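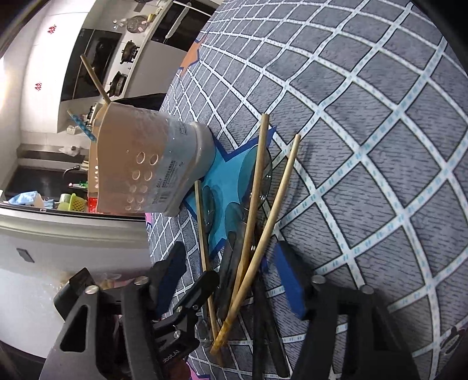 ¿Cada cuánto hay que revisar los palillos y cubiertos de una cocina compartida?

Una vez por semana a fondo, y de un vistazo cada vez que se recogen. Los de madera se retiran en cuanto se astillan, se abren o huelen a algo que no sea madera. El resto de esta lista es el desarrollo de esas dos frases, con las quejas correspondientes.

Imprimir esta página | Enviar por correo electrónico

LISTA DE INSPECCIÓN: CUBIERTOS, PALILLOS, ESCURRIDOR Y MESA
Cocina de la segunda planta, Residencia Gusholm
Revisión del 7 de marzo

Claves: C = conforme. R = conforme con reservas. N = no conforme. NP = no procede, o no he encontrado la llave.

1. PALILLOS DE MADERA

1.1 Puntas sin astillas ni fibras levantadas. R
Comentario: se pasan por un paño viejo. Si el paño se engancha, el palillo se va. He retirado 2, que alguien había afilado con un cuchillo hasta dejarlos en algo útil para cazar vampiros y poco más.

1.2 Sin grietas a lo largo. C
Comentario: mirarlos a contraluz, girándolos. Una grieta fina guarda más arroz del que uno quisiera saber.

1.3 Sin manchas negras ni olor a humedad. C
Comentario: hay alguno más oscuro que el resto. Lo he olido con la dignidad que permite el cargo y huele a salsa de soja. Pasa.

1.4 Rectos. R
Comentario: se hacen rodar sobre la encimera. El que cojea no es peligroso, pero su pareja lo sufre.

1.5 Emparejados. N
Comentario: este punto lleva sin cumplirse desde septiembre. Propongo eliminarlo de la lista o aceptar que en esta casa se come con lo que hay.

2. PALILLOS OSCUROS

2.1 Acabado sin desconchones en el tercio que va a la boca. C
2.2 No se lavan con estropajo metálico. R
Comentario: el estropajo metálico sigue junto al fregadero, con aspecto de inocente. Se ha cambiado por uno blando. Veremos cuánto dura.

3. CUCHARAS Y DEMÁS PIEZAS CON MANGO

3.1 Mango firme, sin holgura. R
Comentario: se sujeta el metal con una mano y se intenta girar el mango con la otra, sin heroísmos. Un mango que baila acumula agua dentro, y esa agua sale cuando le parece, por lo general en la sopa.

3.2 Unión entre metal y mango limpia. N
Comentario: cepillo pequeño y agua con jabón. El cepillo pequeño existe: está en el cajón de las pilas, por motivos que desconozco.

3.3 Bordes sin rebabas ni golpes. C
3.4 Metal sin puntos de óxido. C
Comentario: dos manchas sospechosas eran té. Retiro lo que dije en la reunión.

4. ESCURRIDOR Y RECIPIENTES

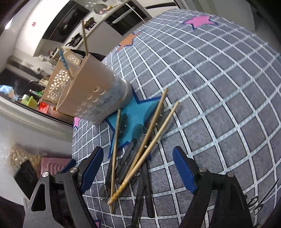
El secado es donde fallan todas las cocinas compartidas, y la nuestra falla con constancia admirable. El cubierto se lava bien, se deja en cualquier sitio y se guarda cuando a alguien le hace falta el hueco. Pedimos dos cosas: que cada pieza tenga aire alrededor y que el agua tenga por dónde irse. En lo segundo vamos bien servidos, porque el cilindro plateado tiene filas de agujeros redondos y no hay motivo para sustituirlo por un bote de conservas, como se sugirió. En lo primero, menos: un palillo de madera de pie en el cilindro y un montón de cucharas y palillos cruzados sobre la estrella turquesa del mantel no es un sistema de secado, por mucho que la estrella anime la mesa.

4.1 Agujeros del cilindro sin obstruir. C
Comentario: un palillo redondo sirve para destaparlos. Luego ese palillo se lava. Lo escribo porque ha hecho falta escribirlo.

4.2 Fondo del cilindro sin poso. R
Comentario: se vacía, se pone boca abajo y se golpea con suavidad. Si cae algo, se friega. Si no cae nada, se friega también.

4.3 Cesta limpia por dentro y por fuera. C
Comentario: los calados en forma de flor son preciosos y recogen pelusa. Bastoncillo y paciencia.

4.4 Carga del escurridor: 17 piezas como máximo. N
Comentario: la cifra salió de una prueba práctica y de una discusión bastante larga. Se respeta los lunes.

5. MESA Y MANTEL

5.1 Mantel sin cortes ni quemaduras. C
5.2 Mantel sin zonas pegajosas. R
Comentario: se comprueba con el dorso de la mano. Quien lo comprueba con el codo lo hace sin querer.

5.3 Esquinas que no cuelgan hacia la zona de paso. C

6. PRODUCTOS

6.1 Lavavajillas Prillness en su envase original. R
Comentario: está en su envase, pero rebajado con agua hasta el límite de lo simbólico. Se repone.

6.2 Tras el lavado, remojo de los cubiertos metálicos en agua caliente, 20 minutos. La madera no se remoja. C

ACCIONES PENDIENTES

- Comprar palillos. Engebretsen los vende sueltos, lo que encaja con nuestra situación.
- Devolver el cepillo pequeño al fregadero.
- Decidir de una vez qué se hace con el punto 1.5.
- Apretar o retirar las piezas anotadas en 3.1.

Resultado global: conforme con reservas. La próxima revisión la hace el primer piso, que dice tenerlo todo impecable. Llevaré el paño.

Contacto: oficina de la Residencia Gusholm, Wekville | © Residencia Gusholm | Volver arriba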